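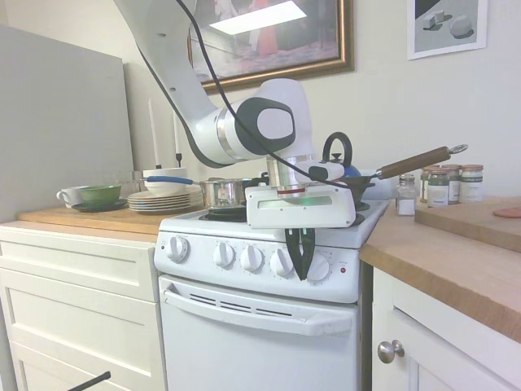
시비야(Sibiya) 살림 게시판 > 주방/수납
제목: 좁은 주방, 냄비를 전기레인지 위에 늘 올려두고 쓰시나요
글쓴이: 보리차한주전자
작성일: 2020년 9월 6일

주방 정리하다가 막혀서 의견 좀 들어보려고 합니다.

집이 좁고 하부장에 서랍만 있습니다. 서랍이 얕아서 깊은 냄비가 안 들어갑니다. 그래서 냄비, 주전자, 프라이팬을 전부 전기레인지 위에 올려놓고 지냅니다. 인덕션 아니고 검은 코일이 올라와 있는 옛날식입니다. 흰 법랑 상판에 오븐이 밑에 붙은 모델이고, 다이얼이 오븐 문 위쪽의 올라온 판에 나란히 있습니다.

레인지 왼쪽은 나무 상판이고 거기에 접시를 쌓아둡니다. 설거지하고 닦아서 바로 쌓고, 밥 먹을 때 바로 꺼내는 자리라 옮기기가 싫습니다. 접시 위에 공기 하나 얹어두고, 옆에 컵이랑 초록 그릇이 있습니다. 접시 뒤에는 긴 초가 있고요.

궁금한 점을 적어보겠습니다.

냄비 손잡이를 어느 쪽으로 두는 게 맞는지 모르겠습니다. 지금은 왼쪽으로 돌려놓아서 손잡이가 접시 위로 지나갑니다. 앞으로 빼면 지나가다 칠 것 같고 오른쪽으로 돌리면 주전자랑 부딪칩니다.

나무 상판이 레인지에 바로 붙어 있는데 괜찮은지도 알고 싶습니다. 이사 왔을 때부터 이 구조였습니다. Setwood 오일을 한 번 발랐고 그 뒤로는 그냥 쓰고 있습니다.

그리고 안 쓰는 냄비를 화구 위에 올려두는 것 자체가 문제인지요. 같이 사는 사람은 치우라고 하고 저는 치울 데가 없다고 하고, 계속 같은 얘기만 하고 있습니다.

----------

댓글 1
서랍네칸
저희 집도 비슷한 구조입니다. 냄비 올려두는 건 그냥 그러고 삽니다. 다만 주전자 하나만 올려두고 나머지는 다른 데로 보냈습니다. 프라이팬은 벽에 걸었고요. 자루 끝에 고리 있는 팬이면 못 하나로 끝납니다.

댓글 2
코일청소싫다
화구 위를 수납장으로 쓰는 건 저는 반대입니다.

코일은 꺼도 한참 뜨겁습니다. 유리 상판처럼 잔열 표시가 따로 나오는 것도 아닌 경우가 많고, 색만 봐서는 모릅니다. 뜨거운 줄 모르고 플라스틱 손잡이 달린 걸 올려두면 손잡이가 상합니다. 다이얼을 잘못 돌리는 경우도 있습니다. 왼쪽 켠다고 켰는데 뒤쪽이 켜져 있는 거요. 빈 팬이 올라가 있으면 그대로 달궈집니다.

저는 예전에 빈 주전자를 그렇게 태웠습니다. 바닥이 휘어서 버렸습니다.

댓글 3
보리차한주전자 (글쓴이)
>> 코일청소싫다
다이얼 헷갈리는 건 저도 있습니다. 나란히 있어서 어느 게 뒤쪽인지 아직도 그림을 보고 켭니다. 주전자에는 항상 물을 조금 남겨두는 편인데 그게 도움이 되려나요.

댓글 4
코일청소싫다
물 남겨두면 바로 타지는 않는데, 물때가 생깁니다. 비우고 뚜껑 열어두는 쪽이 낫고, 그럴 거면 화구 말고 상판에 두세요.

댓글 5
무쇠팬두장
상판이 좁아서 못 둔다는 글에 상판에 두라고 하면 어떡합니까.

좁은 집에서는 레인지 위도 자리입니다. 냄비를 올려둘 수는 있고, 대신 규칙을 정하면 됩니다. 저희는 이렇게 합니다.

요리하기 전에 쓸 화구 말고 다른 화구에 있는 걸 먼저 본다. 비어 있는 팬이 있으면 내린다.
켜고 나서 손을 가까이 대보고 맞는 화구가 데워지는지 확인한다.
나갈 때 다이얼을 하나씩 손으로 만져본다. 표시등만 믿지 않는다.

이 정도 하면서 오래 살았고 태운 적 없습니다.

댓글 6
코일청소싫다
>> 무쇠팬두장
본인이 혼자 쓰면 그게 됩니다. 두 명 이상이 쓰면 꼭 한 사람이 안 지킵니다. 글쓴 분도 같이 사는 분이 치우라고 한다잖아요. 그분은 불편하다는 뜻입니다.

댓글 7
무쇠팬두장
그건 그 집에서 정할 일이고요. 저는 올려두면 무조건 위험하다는 식의 말이 과하다는 겁니다.

댓글 8
창가쪽싱크대
손잡이 얘기만 하겠습니다.

앞으로 빼는 건 안 됩니다. 옷자락에도 걸리고 아이가 있으면 잡아당깁니다. 왼쪽으로 돌려서 상판 위로 나오게 두는 건 보통 그렇게들 합니다. 문제는 그 밑에 접시가 있다는 건데, 냄비를 들 때 손잡이를 위에서 잡으면 괜찮지만 밑에서 받치듯 잡으면 손등이 맨 위 공기를 칩니다. 냄비에 국이 차 있으면 더 그렇습니다. 무거우니까 처음 들 때 손잡이 쪽이 살짝 내려갔다 올라오거든요.

접시를 한 뼘만 왼쪽으로 옮겨도 해결됩니다.

댓글 9
보리차한주전자 (글쓴이)
>> 창가쪽싱크대
한 뼘 옮기면 초록 그릇이랑 컵을 또 어디론가 보내야 합니다. 컵은 매일 쓰는 거라 손 닿는 곳에 있어야 하고요. 초록 그릇은 보내도 될 것 같습니다. 샐러드 할 때만 씁니다.

댓글 10
창가쪽싱크대
그럼 초록 그릇을 공기 대신 접시 위에 올리지 말고 서랍에 넣으세요. 쌓는 높이가 높아지면 옮긴 보람이 없습니다.

댓글 11
느린이사
왜 다들 접시만 옮기라고 하시는지. 냄비를 다른 화구로 보내고 팬을 앞으로 가져오는 방법도 있습니다. 긴 손잡이 팬은 뒤에 두면 꺼낼 때 다른 냄비 위로 넘겨야 해서 더 번거롭습니다.

댓글 12
서랍네칸
>> 느린이사
팬을 앞에 두면 자루가 앞으로 나오지 않나요? 나무 자루 긴 건 어디로 돌려도 걸립니다. 뒤쪽에 두고 오른쪽 뒤로 비스듬히 눕히는 게 제일 덜 걸렸습니다. 저는 결국 벽에 걸었지만요.

댓글 13
느린이사
오른쪽이 벽이면 비스듬히도 안 됩니다. 우리 집이 그렇습니다.

댓글 14
나무결따라
상판 질문에 답이 없어서 적습니다. 원목 상판 4년째 쓰고 있습니다.

레인지 바로 옆에 나무가 붙어 있는 집은 많습니다. 법랑 레인지 옆면이 손을 댈 수 없을 만큼 뜨거워지면 문제고, 미지근한 정도면 보통 괜찮습니다. 오븐을 오래 돌린 다음에 한번 만져보세요. 저희 집은 레인지와 상판 사이를 3cm 띄우고 그 틈에 금속 띠를 덮었습니다. 국물이 틈으로 들어가는 게 열보다 더 골치 아픕니다. 나무 단면으로 물이 들어가면 까맣게 변하고 그건 갈아내야 없어집니다.

Setwood 오일은 저도 썼습니다. 냄새가 며칠 가고 마르는 데 시간이 걸립니다. 얇게 바르고 마른 천으로 닦아내는 걸 꼭 하세요. 두껍게 바르면 끈적끈적하게 남아서 접시 밑에 자국이 생깁니다. 그리고 오일 묻은 천은 뭉쳐서 버리면 안 됩니다. 펴서 말리거나 물에 적셔서 버려야 합니다. 통에 적혀 있는데 안 읽는 분이 많습니다.

댓글 15
보리차한주전자 (글쓴이)
>> 나무결따라
감사합니다. 틈은 따로 안 띄워져 있는 것 같고 들여다보니 빵가루가 많습니다. 단면 쪽은 안 발랐던 것 같습니다. 위만 발랐어요.

댓글 16
나무결따라
단면이 제일 많이 먹습니다. 다음에는 거기부터 바르세요. 한 번으로 안 끝나고 먹는 만큼 더 발라야 합니다. 레인지를 앞으로 당길 수 있으면 당겨서 바르는 게 제일 좋은데, 뒤에 전선이 있으니 차단기 내리고 하세요. 혼자 당기면 바닥 장판 찢어집니다.

댓글 17
두번헹굼
저는 초가 더 신경 쓰입니다. 레인지 옆 상판에 초를 세워두시는 거잖아요.

불을 안 붙여도 열 받으면 휩니다. 길고 가는 초는 여름에 창가에만 둬도 기울어집니다. 접시 뒤에 있으면 접시 꺼낼 때 칠 수도 있고요.

댓글 18
보리차한주전자 (글쓴이)
>> 두번헹굼
초는 저녁에 식탁에서 켜고 평소에는 거기 둡니다. 주방에서 켜는 일은 없습니다. 하지만 2월에 정전됐을 때 한 번 거기서 켠 적은 있습니다.

댓글 19
두번헹굼
그럼 식탁에 두시면 되겠네요.

댓글 20
보리차한주전자 (글쓴이)
식탁이 작아서요. 여기저기서 작다는 말만 하게 되네요.

댓글 21
무쇠팬두장
초는 안 켜면 그냥 물건입니다. 레인지에서 좀 떨어져 있으면 둬도 됩니다. 저는 이것도 너무 겁을 주는 것 같습니다.

댓글 22
두번헹굼
>> 무쇠팬두장
겁을 주려는 게 아니고 휜다는 얘기입니다. 녹아서 나무에 스며들면 나무결따라 님이 말씀하신 것처럼 갈아내야 합니다.

댓글 23
나무결따라
촛농은 갈아낼 정도까지는 아닙니다. 굳은 다음에 플라스틱 주걱으로 떠내고 남은 건 종이 대고 미지근한 다리미로 빼면 됩니다. 색 있는 초는 물이 들기도 하는데 흰 초면 괜찮습니다. 다만 그 자리에 오일은 다시 발라야 합니다.

댓글 24
전기요금표
코일 레인지 쓰시는 분들께 여쭙니다. 저희 것은 큰 화구가 2000W, 작은 화구가 1000W인데, 주전자 물을 작은 데서 끓이면 한참 걸립니다. 주전자 자리를 아예 큰 화구로 정해두는 게 나을까요? 바닥이 작은 주전자라 코일이 옆으로 남습니다.

댓글 25
코일청소싫다
>> 전기요금표
바닥보다 코일이 크면 남는 부분은 공기만 데웁니다. 손잡이도 뜨거워지고요. 작은 화구에 두세요. 급하면 전기포트를 쓰는 게 낫습니다.

댓글 26
서랍네칸
저는 큰 화구에 둡니다. 코일이 조금 남는 정도면 그래도 빨리 끓습니다. 손잡이가 위에 달린 주전자면 옆으로 올라오는 열이 손잡이까지 잘 안 갑니다. 세기를 끝까지 안 올리면 됩니다.

댓글 27
전기요금표
의견이 반대시네요. 둘 다 해보고 시간을 재보겠습니다.

댓글 28
느린이사
원래 질문으로 돌아가서, 냄비 수납은 서랍이 얕으면 냄비를 바꾸는 방법도 있습니다. Trarasetti에서 나오는 손잡이 분리되는 냄비로 바꿨더니 얕은 서랍에 들어갔습니다. 뚜껑은 세워서 넣고요. 다만 손잡이 끼우는 부분이 헐거워지는 느낌이 있어서 국을 가득 채우고는 안 듭니다.

댓글 29
무쇠팬두장
분리형은 저는 못 믿겠습니다. 뜨거운 냄비를 들 때 딸깍 소리 확인하고 드는 것 자체가 일입니다. 긴 손잡이가 자리를 차지해도 붙어 있는 게 낫습니다.

댓글 30
느린이사
그래서 가득 안 채운다고 썼습니다.

댓글 31
달력뒷면
Umov 접이식 선반 쓰는 사람입니다. 상판 위에 다리 달린 선반을 놓고 아래는 접시, 위에는 컵이랑 공기를 둡니다. 바닥 면적이 반으로 줄어서 접시를 레인지에서 떼어놓을 수 있었습니다.

단점은 선반 다리가 가늘어서 나무에 눌린 자국이 난다는 것. 펠트 붙이면 되는데 펠트가 물을 먹으면 또 자국이 납니다. 저는 얇은 코르크를 잘라 붙였습니다. 그리고 위 칸에 무거운 걸 올리면 흔들립니다. 컵 정도만 올리세요.

댓글 32
보리차한주전자 (글쓴이)
>> 달력뒷면
선반 폭이 어느 정도 되나요? 상판 깊이가 얕은 편이라 뒤에 초까지 있으면 안 들어갈 수도 있습니다.

댓글 33
달력뒷면
큰 접시가 들어가고 양옆이 조금 남습니다. 저희는 다리 사이 안쪽이 약 30센티쯤으로 기억하는데 집에 가서 재보고 다시 적겠습니다. 초는 빼셔야 할 것 같습니다.

댓글 34
두번헹굼
초는 역시 빼는 걸로.

댓글 35
창가쪽싱크대
선반을 놓으면 이번에는 냄비 손잡이가 선반에 걸리지 않나요. 레인지 쪽으로 바짝 붙이면 똑같은 문제가 생깁니다. 손잡이가 지나가는 자리만큼은 비워두고 놓아야 합니다.

댓글 36
달력뒷면
맞습니다. 저희는 레인지와 선반 사이에 도마를 눕혀놓습니다. 냄비 손잡이가 도마 위로 나오니까 걸릴 게 없고, 뜨거운 걸 잠깐 내려놓는 자리로도 씁니다.

댓글 37
나무결따라
도마를 늘 눕혀두면 그 밑에 습기가 찹니다. 쓰고 나면 세워서 말리세요. 상판도 도마도 그게 낫습니다.

댓글 38
보리차한주전자 (글쓴이)
댓글 보고 조금 바꿔봤습니다.

초록 그릇은 서랍에 넣었습니다. 컵은 그대로 두고 접시를 왼쪽으로 옮겼습니다. 냄비는 여전히 레인지 위에 있고 손잡이는 왼쪽입니다. 이제 밑에 아무것도 없어서 들기가 편합니다.

팬은 벽에 걸려고 했는데 벽이 단단해서 못을 못 박았습니다. 붙이는 고리를 사볼까 하는데 무게를 버티는지 모르겠습니다. 일단은 뒤쪽에 그대로 둡니다. 초는 책장으로 옮겼습니다. 같이 사는 사람은 팬도 치우라고 합니다.

단면 오일은 주말에 시간 날 때 하려고 합니다.

댓글 39
코일청소싫다
붙이는 고리는 기름때를 먼저 닦고 하루 지나서 걸어야 합니다. 레인지 바로 위 벽은 김이 올라와서 잘 떨어집니다. 옆 벽이 있으면 거기 붙이세요.

댓글 40
서랍네칸
고리에 적힌 무게의 절반까지만 믿으시면 됩니다. 저는 작은 팬만 고리에 걸고 무거운 건 오븐 안에 넣어둡니다.

댓글 41
코일청소싫다
>> 서랍네칸
오븐 안에 넣어두면 예열할 때 잊어버립니다.

댓글 42
서랍네칸
오븐을 거의 안 씁니다.

댓글 43
전기요금표
주전자 시간 재봤습니다. 같은 양으로 큰 화구가 훨씬 빨랐습니다. 손잡이는 둘 다 행주 없이 잡을 만했습니다. 우리 집은 큰 화구로 정했습니다.

댓글 44
달력뒷면
선반 재봤는데 제가 적은 것보다 좁았습니다. 큰 접시가 간신히 들어갑니다. 사실 거면 제일 큰 접시부터 재보고 사세요.

댓글 45
보리차한주전자 (글쓴이)
재봤는데 안 들어갈 것 같아서 선반은 보류합니다. 고리만 주문했습니다.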